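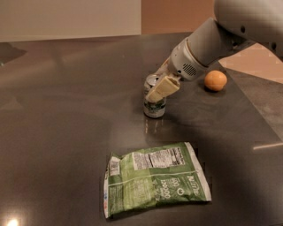 Stotthorpe, February

Subtracting from 1000: why does my son borrow from thin air?

My son is eight and has been sent home with a sheet of column subtraction. He's fine until there's a nought on the top row, at which point he writes whatever he likes. Last night we did 1000 take away 162 and he got 1162, which is at least a number. I tried to show him how I was taught and he looked at me as if I'd offered him a quill. School calls it "exchanging". How do I explain it without a row before bedtime?
posted by Pestus

He's doing the thing where 0 take away 2 is 2, as it's easier that way round. Very common. Do it with money. 1000 is ten hundreds. Swap one hundred for ten tens, so you've got nine hundreds and ten tens. Then swap one of the tens for ten ones. Now the top row reads 9, 9, 10 and you can take away 1, 6 and 2 in peace. Answer 838. Get him to add 162 back on and see if he lands on 1000. Mine hated the checking, but it did stop the wild guesses.

Once he's happy, try 3024 take away 121. Only one exchange in that one, from the thousands, and he should get 2903.
posted by Lagman

Or skip the borrowing. Take one off both numbers, so it's 999 take away 161, and the answer's the same with no noughts to fight. My daughter's teacher wrote "please show the method" next to hers in green pen, so be warned.
posted by Clultasine

Tried the money. He got 838, then asked if he could keep it. The green pen trick I'm saving for the next parents' evening.
posted by Pestus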